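Flullov Low, off-white with mustard heel

Hi, and thanks for stopping by the Stellance shoe shelf! I'm Parviz Azimi, I do the buying and most of the typing, and I've been wanting to get this one up on the site for weeks.

I'll admit I'm picky about white sneakers. We carried a couple of plain ones last December and they sold fine, but I never once reached for them myself. Then my friend Kiros Mersha turned up at the store in a pair of the Flullov Lows and I spent most of our lunch looking at his feet. The mustard does it for me. It's a small patch of suede, all at the back, so you get your quiet everyday shoe from the front and a bit of color when you walk off (I'm told people do notice!).

The rest is kept pretty calm. Off-white and light grey-beige leather, cream laces, a cream rubber sole, and a row of little perforated letters down the side if you look closely. The collar is nicely padded, and that was the part I cared about most, having given up on two other pairs that rubbed my ankles raw.
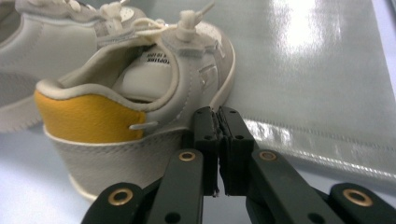
Flullov Low: mustard suede over a smooth white leather heel band, with the small loop tab at the side.

Sizing first, seeing as that's what everyone emails me about. They run a touch long. I'm between sizes and went down, and after eight days of wearing them to work I was glad I had. If you have a wide foot, stay with your usual size and loosen the laces a bit. Sota Tsuji in our stockroom has very wide feet and did exactly that, no complaints so far.

On cleaning: suede and leather want different things, so please don't go at the whole shoe with one wet rag. I use a dry brush on the yellow part, always in the same direction, and a barely damp cloth with a drop of mild soap on the leather. Let them dry away from the radiator. A pencil eraser takes most scuffs off the sole. And no washing machine, please, I've seen how that ends.

Item number: 525
Style: low-top, lace-up
Color: off-white / mustard
Sizes: men's and women's, half sizes up to 11
Price: $333 a pair
Care: spot clean only

Yes, it's a lot for sneakers. I went back and forth on it with Normand Lemieux, who keeps our books, and we landed on the lowest price we could manage without making him wince.

Returns are good for 31 days if you've only worn them indoors. Keep the box and send me a note before you ship them back so I can look out for the parcel. Exchanges for another size go out the day yours arrive, as long as I have the size on the shelf. The small sizes are getting thin, and the next delivery isn't booked yet, so write to me if yours shows as sold out and I'll put your name down.

Page updated 2024-08-24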